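Home | Clubs | Kids' Corner | Explainers | Contact

We use cookies to remember your settings. OK | No thanks

How do you teach a robot arm to tidy up?

Hello! I help at the Darkthorpe robot club, and I get asked this one a lot, so I'm going to have a go at answering it.

Think about picking up a pencil. You look, you reach, your fingers close – done! You don't have to think about your elbow at all. A robot arm does. Every bend in it has a motor, and every motor has to be told how far to turn. If one of them turns too far, the gripper (that's the pinchy hand bit) closes on thin air.

We call our project Halel. The club members have two ways of telling an arm what to do. You can type in the moves one by one, which is slow and a bit fiddly. Or you can steer the arm yourself while the computer remembers the moves, then ask it to copy you. I like the second way best!

Copying has a catch, though. If you teach the arm to grab a pen from one spot and then somebody nudges the pen, the arm may still go to the old spot. So we move things about and teach it again, and again, and again. It's a lot like learning to catch a ball.

In June we're taking Halel to the Grulden Cup, where teams have six minutes to clear a table. I'm already nervous.

Sharing a job is the hardest part, as two arms can easily bump into each other. Ours are fixed to the same long metal rail and both reach in towards the middle of the mat, the one with the roses and butterflies on it, so they have to take turns politely. The pink pot at the back is full of pens and markers for grabbing practice, and the yellow bin has black cables coiled up in it.

Comments (2)

cabral_fan: My daughter wants one for her bedroom floor now, thanks a lot!

Pixel9: can it do lego

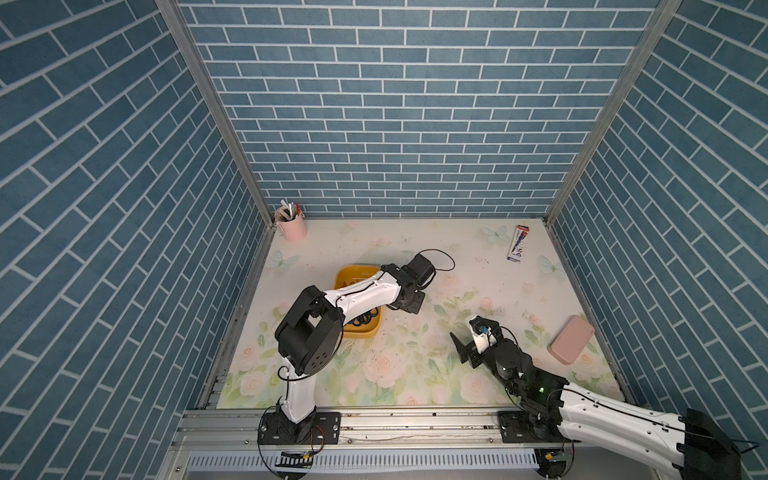
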